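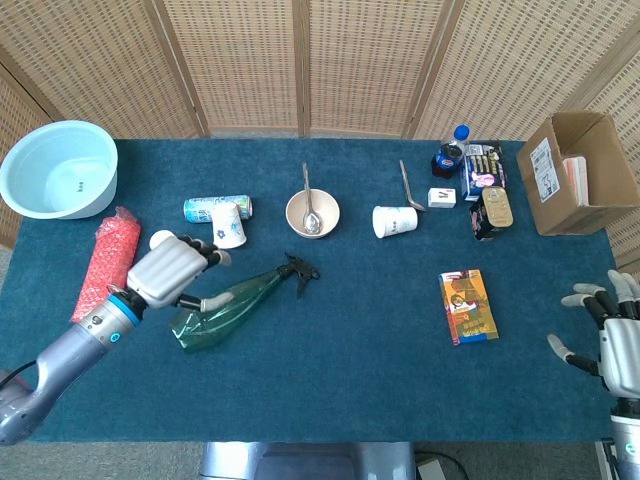 Part 5: Setting up the table and teaching the first grasps

By now both arms should be bolted on, powered and talking to the laptop. If they aren't, go back to Part 4, because nothing below will work without it. I built mine in the shared workshop on Skarnanis with a lot of help from Beril Sezer, and most of these steps are what we ended up doing after trying it the wrong way first.

1. Lay a felt mat over the table and pull it flat. Mine is teal blue. Bare tabletop lets cups skate away the moment a finger touches them, and a wrinkle is nearly as bad.

2. Stand something behind the table to hide the rest of the room. I use a folding divider with woven panels. A plain sheet is fine too.

3. Put out your objects. Go for a real mix - paper cups, a bowl and spoon, a spray bottle, a drink can, a couple of boxes of snacks. Leave some standing and lay some on their sides, or you'll end up with a robot that can only pick up tidy things (ask me how I know!).

4. Check the cables. The one at the base of each arm needs enough slack for a full reach, so swing the arm by hand with the motors off and watch for tugging.

5. Start the Brundden controller and run "home". Type the table profile number, 305 in my config, and wait for both hands to open.

CAUTION: Keep your own hands off the mat while homing. The thumbs move last, and they come down lower than you'd think.

6. Bring one hand over an object and close it slowly with the slider. Stop at first contact. I keep the grip limit at 1000 for everything to begin with, then raise it for the heavier stuff.

7. Save the pose, open the hand, back away and shuffle the table before the next one.

Note: Clear plastic gave me more trouble than anything else. Rhona Rennie got better results by turning off the overhead light, but I haven't tried that on the felt yet.

Note: If you see error 1602, the wrist has lost its zero. Power down, straighten the wrist, power up and home again. I get it mostly after I've bumped something.

Calibrating the head camera is in Part 6.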